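Why Do Wooden Floors Creak?

You are walking to the kitchen at night for a glass of water. You put your foot down and the floor says "eeek." You move your foot and it says it again. Most old houses have a board like this, and many new ones do too.

What is a floor made of?

A wooden floor has layers. The part you walk on is made of boards laid side by side. Under the boards there is often another flat layer called the subfloor. Under that, in many houses, there are long, strong beams called joists. The joists hold up everything above them, including you, your bed and the bathtub.

Nails, screws or glue hold the layers together. When everything is held tight, the floor is quiet. When something comes a little loose, it can move. The movement may be smaller than the thickness of a coin, but that is enough to make a noise.

Where does the sound come from?

A creak is made by rubbing. When you step on a loose board, it bends down a tiny bit. Its edge may rub against the next board, or the wood may slide up and down on a nail.

The two surfaces do not slide smoothly. They stick, then slip, then stick again, many times in one second. Scientists call this stick-slip. Each slip gives the wood a small shake, and the shaking travels through the air to your ears as sound. A violin works the same way. The bow sticks to the string and slips, over and over, and the string sings.
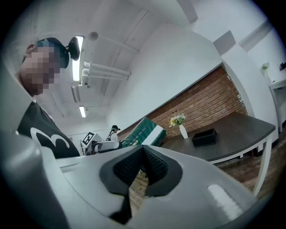
A brown wooden floor.

Why do boards come loose?

Wood comes from trees, and even after it has been cut into boards it can take in water from the air. In damp weather the boards take in water and swell. They get a little wider. In dry weather they lose water and shrink, and small gaps can open between them.

Boards grow mostly in width. Their length hardly changes at all. If you have a wooden floor at home, look at the gaps in July and look again in the middle of winter, when the heat is on. You may see a difference.

After years of swelling and shrinking, nails can work their way loose. People walking on the floor help this along. Stairs creak a lot because feet land on nearly the same place every time.

Why is it louder at night?

There are two reasons. The first is that the house is quiet, so you notice small sounds. The second is that houses cool down after sunset. As the parts of a house cool, they shrink slightly and push or pull on each other. Sometimes they slip all at once with a pop or a crack. This can happen when everyone is in bed.

Floors that creak on purpose

In Kyoto, Japan, there is a castle called Nijo with wooden hallways that chirp when people walk on them. They are known as nightingale floors, after the bird. Metal clamps and nails under the boards rub together and make the sound. An old story says the floors were built to warn of people sneaking in.

Try it yourself

Find a creaky spot and step on it slowly, then quickly. Does the sound change? Stand with your feet close to the spot, then farther away. Ask an adult before you try the stairs, and hold the rail.

Words to know

Joist: a long beam that holds up a floor.
Subfloor: the flat layer under the boards you walk on.
Stick-slip: when two surfaces rub in tiny jerks.

Written by Seo-ah Seok. Checked by Byung-chul Byun.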